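Flultmont, 14 March 2024. Lazaridis today releases version 2 of Rasum, its planning software for robot arms that work at a table. The new planner checks 20 possible paths before each motion and sends only the safest one to the arm.
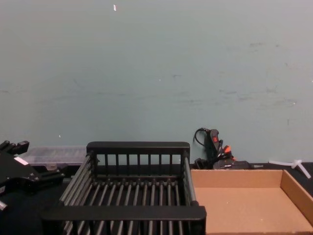 Customers have asked us for more careful motion close to racks and trays. Rasum 2 keeps a safety margin on every side, and the user can change it in one settings file.
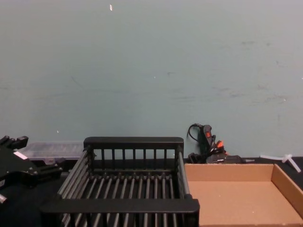 Talwood Press Office

The release was tested with 1583 recorded tasks. Planning time is now 70 milliseconds on a standard office computer. Users of the first version can keep their old task files. 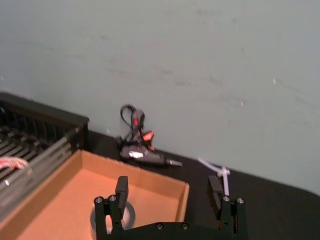 Availability

Rasum 2 can be downloaded today by all customers with a valid license. A version with support for two arms is planned for October.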